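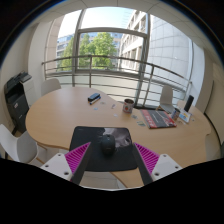 Vier Sekunden Wonholm

Drucken | Per E-Mail senden

Im März war ich Schauspieler. Meine Mutter erzählt es jedenfalls so, und sie erzählt es beim Bäcker, in der Physiotherapie und neulich einem Mann, der nur den Stromzähler ablesen wollte. Im Vertrag stand »Komparse, Hafenbehörde, männlich, müde«. Für das letzte Wort musste ich keine Probe ablegen.

Gedreht wurde eine Folge von »Wonholm«, der Krimiserie mit der Insel, dem Nebel und der Kommissarin, die nie ihre Jacke auszieht. Ich habe alle Staffeln gesehen, die ersten beiden sogar freiwillig. Als die Agentur Coltex auf ihrer Seite Gesichter »mit Verwaltungsanmutung« suchte, schickte ich ein Foto von mir in der Kantine. Die Zusage kam nach einer Viertelstunde, was ich damals für ein Kompliment hielt.

Treffpunkt war um 5.40 Uhr ein Parkplatz hinter dem ehemaligen Kino Denari. Es gab ein Zelt mit Heizstrahler, unter dem bereits die Profis saßen. Man erkennt sie am eigenen Klappstuhl. Einer von ihnen war in dieser Serie schon zweimal als Leiche zu sehen gewesen und einmal, eine Staffel später, als Busfahrer. Darauf angesprochen, sagte er, die Leute schauten ja nicht aufs Gesicht.

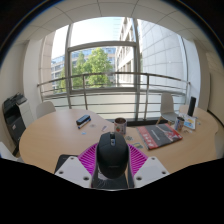
Das Kostüm bestand aus meinem eigenen Hemd. Ich hatte drei zur Auswahl mitgebracht, wie verlangt, und die Kostümbildnerin nahm das vierte, das ich anhatte. Danach bekam ich eine Krawatte, die am Hals schon etwas von den Vorgängern wusste, und wurde in die Maske gebracht, wo man mir die Augenringe nachzog. Sie waren der Maskenbildnerin »von Natur aus fast da«.

Dann wurde gewartet. Wer noch nie an einem Set war, stellt sich darunter vermutlich Kabel, Hektik und Gebrüll vor. Die Kabel stimmen. Ansonsten sitzt man in einem Flur, hat sein Handy abgegeben und lernt über sechs Stunden hinweg sehr viel über die Knieoperationen fremder Menschen. Ich hatte ein Buch dabei und habe in dieser Zeit den Klappentext geschafft. Gegen Mittag kam eine junge Frau mit Funkgerät und sagte: »Wir sind gleich so weit.« Gegen zwei kam sie wieder und sagte es noch einmal, mit deutlich weniger Überzeugung. Zu essen gab es Linsen — gute Linsen, das muss man der Produktion lassen. 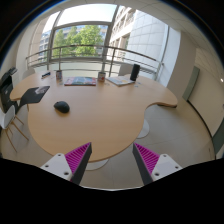 Nahom Birhane

Meine Szene ging so: Die Kommissarin betritt die Hafenbehörde, geht an mir vorbei und verlangt die Schiffsliste. Ich stehe am Aktenschrank und blättere. Mehr war nicht vorgesehen, und trotzdem brachte ich es fertig, beim ersten Durchgang aufzusehen und zu nicken. Man grüßt doch, wenn jemand hereinkommt. Der Regieassistent erklärte mir freundlich, dass meine Figur die Kommissarin nicht kennt, nicht mag und am besten gar nicht bemerkt. Ab dem zweiten Durchgang blätterte ich mit einer Gleichgültigkeit, in die ich meine gesamte Zeit im öffentlichen Dienst legte.

Beim siebten Mal klemmte die Schublade. Ich zog daran, sie klemmte weiter, ich seufzte. Hinter der Kamera lachte jemand, und ich dachte einen Moment lang: So fangen sie an, die großen Karrieren. Es wurde noch dreimal wiederholt, jetzt ohne Schublade.

Übrigens war die Akte, in der ich geblättert habe, echt. Sie enthielt die Nebenkostenabrechnungen einer Wohnanlage, und ich könnte inzwischen einiges über den Wasserverbrauch im Seitenflügel sagen. In der Serie hält man sie für Frachtpapiere.

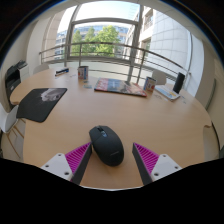

Die Ausstrahlung

Zur Ausstrahlung im November kamen 15 Leute in meine Wohnung, die für die Hälfte gedacht ist. Meine Schwester hatte Häppchen gemacht. Meine Mutter saß vorn, mit der Fernbedienung im Schoß und der Lesebrille auf der Stirn. Es dauerte eine gute halbe Stunde, bis die Hafenbehörde drankam, und in dieser halben Stunde wurde bei jedem männlichen Hinterkopf gerufen, das sei ich.

Dann kam ich wirklich. Vier Sekunden, linker Ellbogen, ein Stück Krawatte und der Aktenschrank, der sehr gut ausgeleuchtet war. Mein Gesicht lag hinter der Jacke der Kommissarin. Es wurde trotzdem geklatscht. Meine Mutter hat zurückgespult, angehalten und den Bildschirm fotografiert, und seither ist mein Ellbogen ihr Hintergrundbild.

Im Forum der Fans wird die Folge für eine der schwächeren gehalten. Auf 841 Kommentare kommt genau einer, der die Hafenbehörde erwähnt: Der Schrank sei für die erzählte Zeit zu modern. Ich habe länger überlegt, ob ich antworten soll, und mich dann doch angemeldet. Der Mann hat inzwischen zugegeben, dass es den Schrank so schon gegeben haben könnte.

Coltex hat sich vorige Woche wieder gemeldet. Gesucht wird für die nächste Staffel ein Trauergast, männlich, hintere Reihe. Einen dunklen Mantel habe ich, und einen Klappstuhl habe ich mir schon bestellt.

Drucken | Per E-Mail senden

Zuletzt im Blog
Warum ich im Theater immer hinter dem Großen sitze
Negussie, die Vorabendserie, die außer mir keiner vermisst
Synchronstimmen, die ich am Telefon erkennen würde
Abspann lesen: ein Hobby ohne Vereinsheim
Das Denari macht zu und ich habe noch eine Zehnerkarte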